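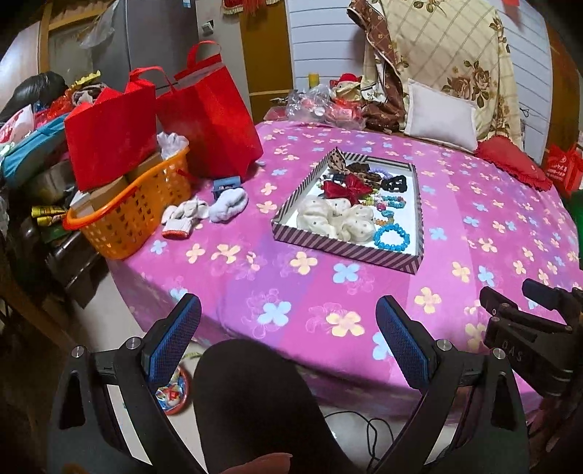 Vol. 3, No. 3 | 2019-03-22 | Page 3

**Home-built gripper sorts hair ties in a Medina bedroom**

MEDINA. Two members of the Brumley shared workshop have put together a hand-held gripper at home and are using it to record how small, soft objects get picked up and put down. The recordings will be used to train a tabletop arm the pair began building in February.

Rehema Owino and Guangming Cui call the project Gotia. The gripper has black jaws that close on textured blue pads, and a camera on the tool looks down past the jaws at whatever is being handled. The person holding it does the reaching, and the software keeps a record of what the camera saw and where the jaws were.

Most of the work is being done on a bed with a flowered pink and purple spread, where a shallow striped tray holds scrunchies, bows and beaded bracelets. Owino picked the items from what was in the house. A satin scrunchie squashes when it is gripped, a bracelet slides, and a velvet bow has loops that can catch on a jaw, she said. The arm will have to deal with all of them.

"We started with wooden blocks at the workshop, and it went fine, and then we tried a sock," Owino said. "It was a different job altogether. We went back and changed the pads after that."

The first pads were cut from a bicycle inner tube and left marks on light fabric. The second set was too smooth and dropped beads. The textured pads now on the tool are the third version. Cui made the mold for them on the workshop's printer and cast them in his kitchen.

The pivots in the jaws also had to be redone. Early joints used screws, which worked loose after an evening of use. Pins replaced them, and Cui said the jaws have stayed in line since.

The pair have logged nearly 2000 pickups so far. Each session runs until the battery pack needs charging, and the files are then checked one at a time on a laptop. Any pickup where a hand covers the object is thrown out. Owino does most of the checking and Cui handles the code that matches the video to the jaw readings.

Parts for the gripper have cost $170, not counting the camera, which Cui already owned. The motors for the arm came from Zodbridge, a surplus dealer on the edge of town that sells to the workshop at a discount. The arm itself is on a bench at Brumley. It can move to a marked spot and close its gripper, but it has not yet been run on anything recorded at the house.

Cui said the bedroom has been more useful than the bench for collecting. The spread has a busy print, and the tray sits among bags, pillows and other household things, so the software has to learn to find a hair tie against a background with a lot of color in it. Recordings made on the plain gray bench gave good results on the bench and poor ones anywhere else.

Next on the list is knitwear. Owino wants recordings of gloves and scarves before the arm is tested, and she has asked other workshop members to lend small items of clothing they do not mind having pulled at. Items can be left in the bin by the Brumley sign-in desk with a name pinned to them.

The drawings for the jaws and the pad mold are in the project binder at the workshop, and members may copy them. Cui asks anyone building a set to print the left jaw first and check the fit of the pins before starting on the right. The holes come out slightly tight on the older of the two printers and need to be opened up with a hand drill.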